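Workshop notebook – the break corner, cups and holders
April, entry begun 8:42, finished after lunch

Continuing from the last page, where I wrote only "cups again" and underlined it. I will try to be more complete this time, so that the person who does the next order does not start from zero like me.

The situation in the morning. Both wire holders were on the windowsill and not on the table, one inside the other, and the open sleeve of paper cups was lying behind the kettle. The sleeve was torn on the long side, so the cups were falling out one by one when I lifted it. I put aside 14 cups which had touched the sill, because there is dust from the sanding room on it. They are good enough for mixing glue, so I wrote GLUE on the bottom of each and carried them to the bench. Please do not drink from these.

Holders. We have the two from Jurkik, black wire, bought at the same time as the coat hooks. I washed them with warm water and a soft brush. The wire is thin and it bends if you press from the side, and one loop was already bent inward, which was the reason the stack was always getting stuck when you pull the top cup. I bent it back by hand, slowly, with a cloth around it. I did not use the pliers. Last time the pliers left marks in the coating, and where the coating is open the wire will rust near the kettle.

After the bending I tested with cups:

Stack of Tostetti cups, the ones we have now: goes in easily, comes out one at a time if you turn a little.
Stack of the Praltden cups, the old ones, from the bottom of the cupboard: goes in, but the rim is wider and it catches on the wire. With two hands it is OK. With one hand the holder lifts together with the cup.
Wooden stirrers: they fall through. I tried it because somebody asked on the whiteboard. They stay in the jar.

My conclusion is that we finish the Praltden cups for glue and paint and keep only Tostetti for drinking. There are not many left of the old kind anyway.

The table. I cleaned it with the mild soap and then one time with only water. The light tables show the coffee rings less than I expected, but they show the marker pen very much. There was a line of blue marker near one corner, which needed alcohol and patience. The rounded corners are nice to wipe, the cloth does not catch. In the cable hole at the back I found a stirrer and a folded piece of tape, both removed. Please do not put small things in this hole, they go down to the tray with the power strip and it is a bad place to reach.

Placement. I tried the holders at the back near the hole first, but then you lean over everything to take a cup, and sleeves go into the sugar. After this I moved them side by side to the middle, with room in front. It is better. You can stand on any side of the table and reach. The stack in one holder can be tall, but I would not go over the height where it starts to lean. When I put in the full sleeve it leaned toward the kettle, so I took off a handful and closed the rest in the cupboard with a clip.
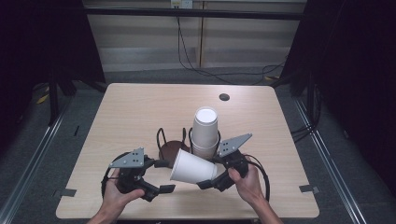
Xue wrote under my draft that a cup lying on its side should go to the glue bench at once, because people put it back on the stack and then the next person drinks from it. I agree with this and I add it to the rules, although I think one on a clean table is not a tragedy.

So the rules for now, and I will print them small and tape them inside the cupboard door:

Take from the top, turn a little, do not pull hard.
A cup which has been lying down goes to glue.
When the stack is lower than the holder, open the cupboard and fill. Do not leave it for the evening.
Used cups do not go back in a holder, also not "only for water".

Order. A carton of Tostetti is 600 cups, and we are using more since the second bench moved in here. I want to order 3 cartons this time, if there is place on the top shelf. I measured the shelf in the morning and lost the paper, so I must measure again before I send it. Lids we do not need. The last box of lids is still closed.

Still open: a small tray under the kettle, and a better place for the sugar. Also the bent loop, I will look at it again in one week to see if it holds the form.

Comments

benchtwo
Can we keep a few of the wide Praltden ones for drinking? The Tostetti is too small for tea with milk.

mk_sanding
Sorry for the dust on the sill. We will close the door when the big sander is running.

benchtwo
Also I measured the top shelf, three cartons fit if the lids go somewhere else.

oldkettle
The stirrer in the cable hole was mine, I was checking how deep it is.

Recent entries

Descaling the kettle, second try
Glue bench: which brush for which pot
Coat hooks, Jurkik, how to mount in the soft wall
Labels for the paint shelf
Cups again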